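Resources > Member Newsletter > Kitchen and Home

Filed under: Waste and Recycling

June | By the Holtard Newsletter Desk

Soft plastics: what changes at the Pomudcombe depot

The Pomudcombe depot will accept household soft plastics again from the start of June. Material goes to the Driva line, which shreds, washes and pelletises polyethylene and polypropylene film. The line has a lower tolerance for contamination than the previous processor's, and the acceptance rules have been rewritten to suit.

Accepted items are bread bags, cereal liners, frozen vegetable bags, produce bags, bubble wrap and the film from toilet paper and bottled water multipacks. Chip packets and chocolate bar wrappers are accepted only if they are plastic throughout. A packet that springs back when scrunched is generally plastic film. One that stays crushed is more likely to be foil and goes in the garbage.

Tissue and paper towel are excluded in any quantity. Paper fibre breaks down in the wash stage and blinds the filter screens, which then have to be pulled and cleaned by hand. Paper-backed wrappers, including most butter wraps and some deli sheets, count as paper for this purpose. Compostable bags are also excluded. They look like ordinary film but soften at a different temperature and leave weak points in the pellet.

Most contamination starts in the kitchen, where everything from a meal gets bundled together. Sorting at the table or the sink is easier than sorting a full bag later. Keep one container for film and put tissue straight into the organics bin, provided it has only touched food. 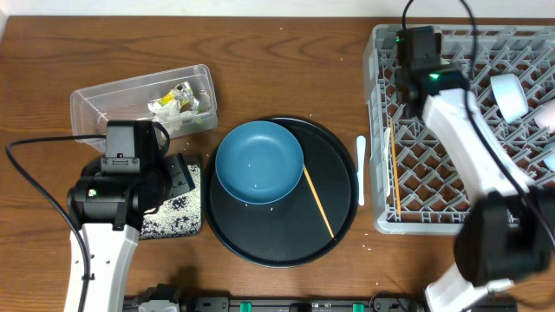 Wrappers and tissue together in a clear food container. The tissue has to come out before the film is bagged.

Film should be empty and dry. It does not need to be washed with detergent. Shake out crumbs, wipe off sauce or grease and leave the piece open on a dish rack until the moisture has gone. Bags that held raw meat or fish are not accepted, rinsed or otherwise.

Drop-off bags must be clear and tied once. The limit is 2 bags per household per visit, with a maximum volume of 200 litres combined. Opaque bags will be turned away at the gate, as staff check contents by eye and do not open them. Rigid containers, lids and trays still go in the kerbside recycling bin.

The soft plastics cage is on the Rondonuwu Road side of the depot, past the weighbridge and beside the cardboard compactor. Enter by the light vehicle lane. The cage closes at 4 pm, ahead of the rest of the site, so that the day's bags can be baled.

Members without a car can leave film at the Holtard office during normal counter hours. The same bag rules apply there, with a limit of one bag per visit.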